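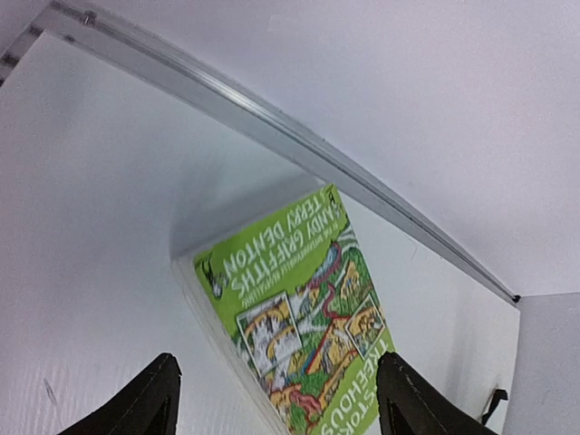 Attachment 1: green paperback, front cover

Ticket: Book shows the wrong record when looked up
Site: Brestow branch library, children's section
Opened by: Shu-fen Yau
Assigned to: Hiu-tung Ho
Priority: 4
Status: Closed

Saturday, 10:15, Shu-fen Yau
A green paperback by Andy Griffiths and Terry Denton comes up in the catalog as a gardening book. I typed the barcode in by hand and got the same thing. The cover has the authors' names in large white letters and part of the title shows in the attachment ("TREEHOUS"). It can't go back on the shelf until the record is right. A family has a hold on it.

10:40, Hiu-tung Ho
Is it only this copy, or the other one too? Please check the label inside the back cover as well as the one outside.

11:05, Shu-fen Yau
We own 2 copies. The other one looks up fine. On this one the inside label and the outside label don't match. The last two digits are swapped.

11:30, Hiu-tung Ho
The outside label is from the relabeling in May, when roughly 2,000 children's books were done at Clomholm. The inside label is the right one. Peel off the outside label, print a new one from the item record and check the book in again. Don't edit the gardening record, it belongs to a book at Drundach.

13:20, Shu-fen Yau
New label on. Checked in and the correct title came up. The hold slip printed and the book is on the hold shelf under Chiang.

13:35, Hiu-tung Ho
Removed the wrong number from the label list. Drundach will check their gardening book on Monday under its own ticket. Closing this one.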